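Seit November wohnt bei uns ein Paket, auf das ich mich ehrlich gesagt gefreut habe wie ein Kind: das Greifer-Set von Rasico, zwei Handgreifer mit gerippten Fingerpolstern, dazu Software und ein Heft mit Übungen. 654 Euro kostet das Ganze, und ja, ich habe lange überlegt, ob ich so viel Geld für etwas ausgeben will, das auf den ersten Blick wie eine sehr ernsthafte Grillzange aussieht.

Bestellt habe ich bei Willems in Drunau, weil Bartosz Kozłowski dort am Telefon so geduldig war und mir sogar erklärt hat, wie man die Polster wechselt (bei mir hat es beim ersten Mal trotzdem eine halbe Stunde gedauert). Das Heft ist nett geschrieben, nur die Seite zum Kalibrieren musste ich dreimal lesen – da fehlt einfach eine Zeichnung.

Würfel und Becher gingen schnell, da war ich fast ein bisschen übermütig. Schwierig wird es bei Schmuck! Perlenarmbänder geben nach, wenn man sie fasst, und ein dünner Metallreif will ganz anders angepackt werden.

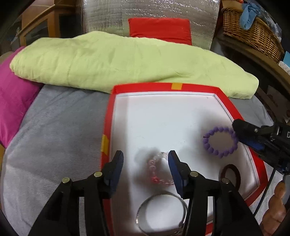

Meine Freundin Marianna Nowicki meinte, nach 61 Übungen müsste ich das doch im Schlaf können. Schön wär's! Ich drücke immer noch gern zu fest zu, aber die Polster gefallen mir von allem am besten, und das Handgelenk gewöhnt sich nach ein paar Abenden an die Haltung. Als Nächstes möchte ich die Auswertung in der Software ausprobieren, dazu schreibe ich dann in Ruhe etwas Eigenes.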